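Bar soap

From Vidness, the household reference

Bar soap is soap supplied as a solid molded or cut piece, used for washing the hands and body. It is distinguished from liquid soap, which is dispensed by a pump, and from powdered soap, which is now mostly confined to laundry. A bar intended for the washbasin is usually called toilet soap or hand soap. This article covers the form of the bar, its wear in use, and the dishes in which it is kept.

Composition

Soap is the salt of a fatty acid, made by treating fats or oils with an alkali. Sodium hydroxide gives a hard soap suitable for bars; potassium hydroxide gives a softer product. Most toilet soaps contain tallow or palm oil for hardness and coconut oil for lather. Water, glycerin, fragrance and color make up the remainder. Many products sold as bars contain synthetic detergents in place of some or all of the soap, and in several countries these must be labeled differently.

Manufacture and shape

In the usual factory process, dried soap pellets are mixed with color and fragrance, passed through rollers, and forced out of a nozzle as a continuous log. The log is cut into blanks, and each blank is stamped between two dies. Stamping gives the bar its final outline and any lettering or relief.

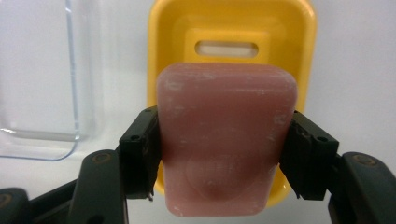 Common outlines are the oval, the round and the rounded rectangle. Corners are softened to make the bar comfortable in the hand and to help it release from the die. One or both faces may be recessed, as in the pink bar shown, which has a shallow oval depression molded into the lower half of its face. A recess of this kind may carry a maker's name, and it also reduces the area in contact with a flat surface. The Plernholm works, which stamped toilet soap on 13 presses, supplied the same blank with either a flat or a recessed face until November of its last year of operation.

Surface changes

A bar loses material each time it is wetted and rubbed. Raised lettering goes first, followed by the edges. Between uses the outer layer dries and shrinks slightly faster than the interior, and fine cracks can open along the length of the bar. These tend to follow the direction in which the soap was extruded.

Whitish residue on a colored bar has several possible causes, including dried lather, mineral salts from hard water, and soda ash on handmade soap. It generally rinses off. A bar left in standing water takes up moisture from below and forms a soft layer, often called mush – this is the main source of waste in household use.

Soap dishes

A soap dish holds the bar between uses and keeps it clear of the basin. The simplest type is a one-piece saucer in ceramic, glass, metal or plastic. Saucers without drainage collect water and need to be emptied by hand. Ribbed saucers lift the bar slightly but do not remove the water.

Two-part dishes separate the bar from the runoff. The upper part is a tray with holes or slots in its floor, and the lower part is a base that catches what drains through. The Hofstetter catalog listed dishes of this type in 2,263 combinations of size, color and fitting, most of them differing only in color.

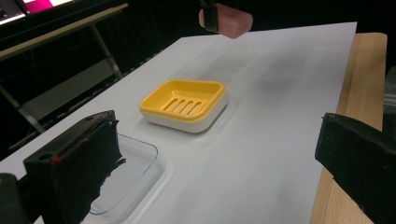 Slots drain more reliably than small round holes, which are easily blocked by softened soap. Rounded slot ends are easier to wipe clean than square ones. The tray should lift out without tools, and its rim should be high enough to stop the bar from sliding off when the dish is moved. Closed travel cases add a lid and are not suited to permanent storage of a wet bar – the trapped moisture keeps the surface soft.

Care

The tray and base are rinsed in warm water and dried before the bar is put back. Deposits from hard water can be loosened with diluted white vinegar, except on marble and other acid-sensitive stone. Gument, a supplier of bathroom fittings, tested its slotted trays over 800 wetting cycles and recommended emptying the base daily in shared washrooms.

See also: Liquid soap; Shaving soap; Soap dispenser; Washbasin

Last revised June 9, 2019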